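Small States and Sanctions: Does Neutrality Still Pay?

Project report, Introduction to International Relations
Reinaldo Lopes

1. Why I chose this topic

When we studied economic sanctions in the first part of the course, almost all the readings were about the big powers. They explain why a large country decides to punish another one, and if the punishment changes its behavior. I became more interested in the small countries standing near, which did not start the dispute and must still decide what to do with their ports, their banks and their trucks.

My question is simple: when a small state refuses to join the sanctions of its larger neighbors, does it gain more from trade than it loses in trust? At the beginning I expected the answer to be yes, at least for the first years. After finishing the work I am less sure.

2. Sources and method

I collected newspaper articles and parliamentary speeches which mention both the word "neutrality" and the word "sanctions". The first search gave 2,603 results. Many were repeated, or they spoke about neutrality in another sense, for example of judges or of the internet. After removing these I had 457 texts, and I read all of them at least one time.

For each text I noted who was speaking, what reason was given for staying neutral or for leaving neutrality, and if the reason was mainly economic, legal or moral. To keep the notes in order I used Nalen, the program that our department has on its computers. It was slow with long speeches, so part of the coding I did by hand in a notebook and copied later.

I also sent a short questionnaire to 50 students of economics and political science. I received 31 answers. This is a small group and they are all from the same university, so I use the answers only as background.

3. What the texts say

The economic reason is the most common one in the speeches, but it is rarely said openly. Politicians prefer to speak about tradition. They say that the country "has always talked with both sides", and only later, when a journalist insists, they mention the price of gas or the jobs in the transport companies.
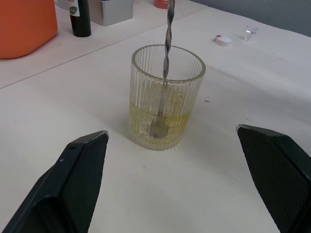

The legal reason appears more in the articles written by professors. Their argument is that only sanctions decided by the Security Council are binding for every member of the United Nations, and that a neutral state has no duty to follow measures decided by a group to which it does not belong. This is correct, but I think it answers a different question. A state can be free to stay outside and still pay for it in other ways – with fewer invitations, slower visas, or banks which suddenly ask for more documents.

The moral reason surprised me the most. I thought it would be used only by those who want to join the sanctions. In fact both sides use it. One side says that to trade with an aggressor is to help him, and the other side says that sanctions hurt ordinary families before they hurt any government.

4. Problems during the work

I started in August and lost a lot of time with the categories. My first list had too many, and two of them (security and survival) were impossible to separate. I joined them and had to read again the texts already coded.

Another problem is the language. I could read only English, Portuguese and Spanish, so the debates in the smaller languages reached me through translation or through foreign correspondents, who often repeat the same few quotations.

5. Conclusions

Neutrality seems to pay in the short term, when a country can buy cheaply what others refuse to buy. The texts from later years show more worry. The speakers complain about being treated as a back door, and several governments which began as fully neutral finished by accepting a part of the sanctions – usually the financial part, and usually without a big announcement.

I cannot prove from speeches and articles that trust was lost. For this it would be necessary to look at trade figures and at loans over a longer period. If I continue the project next year, I would like to compare two countries only, and to interview people who work in customs.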